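Triltau disassembly cell: progress report to Drelano
3 August 2025
Prepared by Aisling Nic Aodha, with Brijesh Dubey and Lizeth Castaño 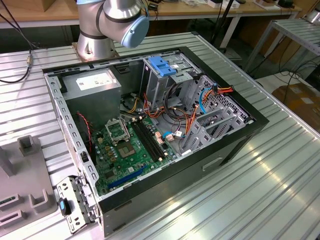 Figure 1. Tower case on the cell table, side panel off and CPU socket open.

1. Where things stand

The cell is set up and has been in daily use since March. In this reporting period we finished the second round of mounting and calibration work, replaced one cable run and wrote the maintenance sheet that was promised in the last report. The tool work is behind schedule and is covered in section 4.

2. Mounting and table

The arm stands on a round flange bolted to a far corner of the grooved aluminium table. We chose the corner so that a full tower case could lie on its side in the middle of the table and still be turned by hand. The cost is reach. With the case pushed too far to the near side, the arm is close to full stretch over the memory slots, and placing gets less repeatable. Brijesh has marked a limit line on the table drawing and the case is now set down by that.

The flange bolts were found slightly under torque at the first check in this period. They were cleaned, refitted and marked with paint pen. The marks have not moved at any check since. We now look at them every 30 operating hours, and the check goes in the log even when there is nothing to report.

3. Calibration

Lizeth redid the table calibration after the bolts were refitted. The old routine used four points, all on the near half of the table, and the error grew towards the back. The new one uses 13 points spread over the whole working area and takes longer, but it has only needed repeating once, after the table was moved for floor cleaning.

Over the period we ran 300 approach cycles into open cases. Of these, 112 were over the drive cage, where loose power leads are the main trouble. Protective stops there nearly always came from contact with a lead. Leads are now pushed back by hand before a run — a stopgap until the path planning takes them into account.

4. Tooling and repairs

The wrist tool ordered from Korano came with the wrong adaptor plate. A replacement is on order and the screw removal trials wait on it. Approach tests have carried on in the meantime.

One signal cable had worn where it rubbed on the table edge. It was replaced from stock and given a longer loop. The joint seals were wiped down and inspected, with no damage found.

5. Spending and next steps

Spending is within budget apart from carriage on the returned plate, which we are claiming back. Next we will fit the tool, repeat the calibration with its weight on the wrist and start on drive brackets. Catríona Rafferty at Dunne will supply the next batch of cases. Questions on the budget should go to Úna Gallagher.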